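Ticket: teleop demos, right hand lags then jumps during basket task
Opened by: Abrehet Gebretsadik
Site: Gadville, home room
Priority: high
Status: closed, one follow-up open

4 Jan 2021

09:10
Opening this before I forget the order of things. Teleop session for the basket task (walk to desk, pick up basket, carry, put down). Operator in headset and gloves, robot following. Left arm tracks fine. Right arm tracks fine to the wrist, but the fingers come in late and then all at once. You close your hand, nothing, nothing, then it snaps shut. Can't record demos like this, the policy will learn the snap.

Not every time. Got 6 good takes first thing, then it started.

09:25
Restarted glove driver. No change.
Restarted the Brivel bridge (the thing that maps glove to hand). Better for a couple of minutes, then back.

09:40
Swapped operator in case it was me. Same. So not my grip.

Recalibrated right glove – flat hand, fist, thumb to each finger. Calibration passes, values look sane on screen. Lag is still there on the robot. So glove numbers are ok going in, somthing after that is holding them.

09:55
Comment from Figueiredo: is it the network or the hand? Check the timestamps on both sides before you touch anything else.

10:20
Ok, checked. Glove packets leave the operator PC on time. Bridge gets them on time. Bridge sends hand commands on time for the left, bunched up for the right. Right hand gets a pile of old commands and runs through them fast, which is the snap.

Arm commands are on a seperate channel and never bunch. Explains why the wrist looks fine.

10:35
Tried:
- dropped glove rate by half. Lag shorter, not gone
- turned off camera streaming to the headset. No difference
- left and right gloves swapped to each other's receiver. Lag STAYS on the robot's right hand. So receiver is fine

10:50
Took the walking out of it. Stood the robot still by the desk and just opened and closed the right hand for a few minutes. No lag at all. Started walking it along the desk again and lag was back inside 10 steps. That's new. Should have done that first.

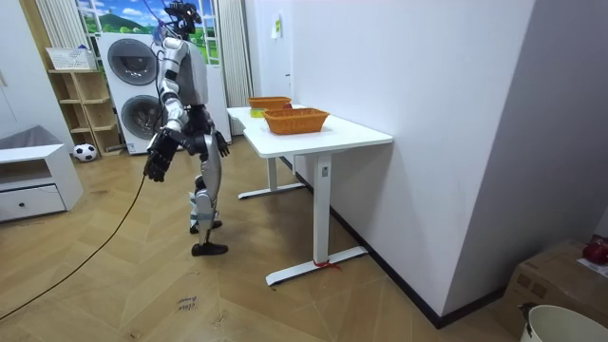

So something about walking. First guess was a loose connector at the right wrist. Powered down, checked it, reseated it, tugged on it. Solid. Powered up, walked, lag again. Not the connector, or not only.

11:15
Comment from Figueiredo: bridge has a setting that queues hand commands when the balance controller is busy. Meant to be off for teleop. Look in the right hand config, not the shared one.

11:30
Found it. Shared config has queueing off. Right hand has its own file that overrides the shared one and in there it's ON, with a queue length of 12. Left hand has no override file. Nothing in the change notes about it. File looks like it came over when we copied the playback setup, where you want the queue so no command gets dropped.

Makes sense of everything: standing still, controller is idle, queue never fills. Walking, it fills up, hand gets stale commands, then dumps them.

11:40
Deleted override, restarted bridge. Walked it up and down by the desk, opening and closing the whole way. Fingers follow. There's still the normal small delay you always get but it's even, you stop noticing.

12:05
Recorded 3 full takes of the basket task. Right hand log lines up with the glove log all the way through. Reach, close on the rim, lift, step, set down. One of them has a bad grasp, but that was me rushing it, came in too high. Marked it as operator error, not hardware. Pls don't delete it, Heltance want the failed ones too as long as they're labeled.

13:10
What to do with the morning's data:
- first 6 takes: keep. Checked the hand logs, no bunching. Guess I was walking slow
- everything between those and 11:40: pull from the training set. I've moved it to the hold folder, not deleted
- anything older with walking in it needs a check, the override file has an older date than today's session. Sorry

Quick way to check an old take: plot glove close against hand close, right side only. If the hand line is a staircase, pull it.

13:30
Comment from Figueiredo: can the replay script do that check by itself? Don't want people eyeballing plots until March.

13:45
Yes, can add it. Will flag any take where right hand falls behind by more than a set limit. Need to pick the limit, will try a few on this morning's bad takes and see what it catches. Left hand too while I'm in there.

Also want the bridge to print which config files it loaded on startup. It loads overrides without saying a word, cost me most of a morning.

14:20
Closing this one. Follow-up ticket opened for the replay check and the startup print, both on me. If anybody sees the snap again on either hand, look for an override file first, then write down if it was walking or standing when it started.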